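Cindale Soft Blocks – Plain Cubes, Single Color

Item 2438
Supplier: Danko
Listing revised Friday, October 23, 2026

Overview

The Cindale plain cube is a matte block with rounded edges and corners, supplied for sorting, stacking and pick-and-place work on a tabletop. It carries no print, numbers or letters. Each cube is one solid color throughout, so a worn corner shows the same color as the faces.

Specification

Edge length: 31 mm
Material: closed-cell foam, medium density
Surface: matte, uncoated
Corners: rounded on all sides
Colors: grass green, red, yellow, blue
Pack sizes: 76 (single color) or 700 (bulk carton, single color)
Storage: dry, out of direct sunlight

Handling

The foam yields under light pressure and recovers when released. Cubes kept under a heavy load for long periods may hold a slight flat on one face. This usually eases within a day or two at room temperature. Do not store bulk cartons more than four high.

The faces are cut, then tumbled to round the edges. Small differences along the bottom edge are normal and are not treated as a fault. Where tighter tolerance is required, order the Ornska molded cube, which has the same nominal size but a harder skin and less give.

Color

Grass green is a medium green. It reads lighter on the top face under overhead light and noticeably deeper on the sides. Customers who sort by color under camera should set their thresholds with a cube in the working position – a swatch laid flat will give a different value. Color is matched within a carton but may shift slightly between cartons. Orders for more than one carton can be filled from a single production lot if this is requested with the order.

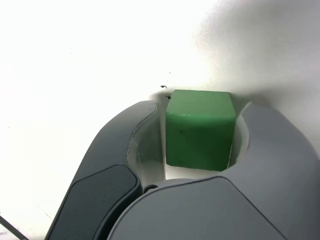

Plain cube, grass green, held between padded gripper fingers. Specks and light scuffs show on the front face.

Cleaning

Wipe with a damp cloth and mild soap. Rinse and air dry. Do not use solvents, bleach or a dishwasher. Scuffs are cosmetic and do not affect size or grip. Dark specks that do not wipe off can be left in place or lifted with a soft eraser.

Related items

Cluduvard sorting tray, shallow, white
Ornska molded cube, same colors
Cindale plain cylinder, grass green and red only

Returns

Unopened packs are accepted in original packaging. Opened bulk cartons are not returnable. Quote the item number and the lot code from the carton label.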